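I have finally sorted out the craft table, and I'm so pleased with myself that I've been back in there twice since breakfast just to look at it.

Some background for anyone new. When we moved to Boklow I told everyone the back room would be a proper sewing and making room, and then I put things down in it and shut the door. Fabric on the chair, fabric under the chair, buttons in an ice cream tub with no lid. Every time I wanted a zip I bought a new zip. In February I bought the same colour of bias binding for the third time (mustard, if you're wondering, and no, I haven't used any of it) and decided enough was enough.

My friend Etenesh Wolde is the most organised person I know, and her advice was to stop buying little drawers. I love little drawers! But she's right, I never open them. What I need is something I can throw things into from a standing position, so open baskets and bins it is, the plastic sort with slots down the sides so you get a hint of what's in there. Bright colours too, because grey storage makes me feel like I'm at the dentist.

The other half of the plan was a low rack to go on the table itself. Just one shelf, a pale wood-coloured board on a black metal frame, open at the sides. It lifts everything up a bit and I can slide my cutting ruler underneath. Belmiro helped me put it together and it took us 8 minutes, not counting the time we spent looking for the Allen key.

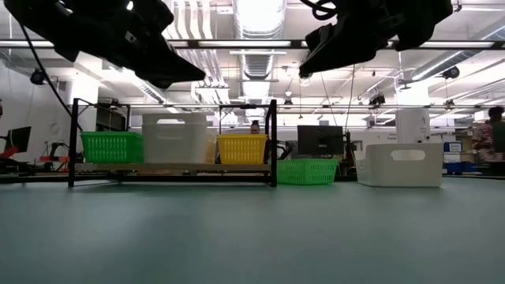
So the system, if I can call it that, goes by colour. Green is for things I'm in the middle of, yellow is for notions, and the white bins are for bulk — batting, offcuts, the wool my aunt keeps sending. I did try labels. I wrote three, didn't like my handwriting and gave up, and so far I haven't missed them.

The best decision was leaving one green basket down on the tabletop, off the rack. It's where the current project lives, so I can pull it over to me, work out of it for an evening and shove it back. I used to lose half an hour hunting for the pattern pieces I'd had in my hand the night before.

And the bins with handle holes! I can't believe I went years without them. One hand for the bin, one for the tea.

Sorting the buttons was the slow part. Kiros swears there were 3000 of them and I'm not going to check. I kept the shell ones and the odd big coat buttons, and the rest are going to Ibsa for her class at Workneh, where they get glued onto everything that stands still.

Next up is the wardrobe where the fabric lives, and I'm a bit scared of it. If anyone has a folding method that works for slippery lining, please leave it in the comments. I've tried rolling it and it just unrolls itself overnight.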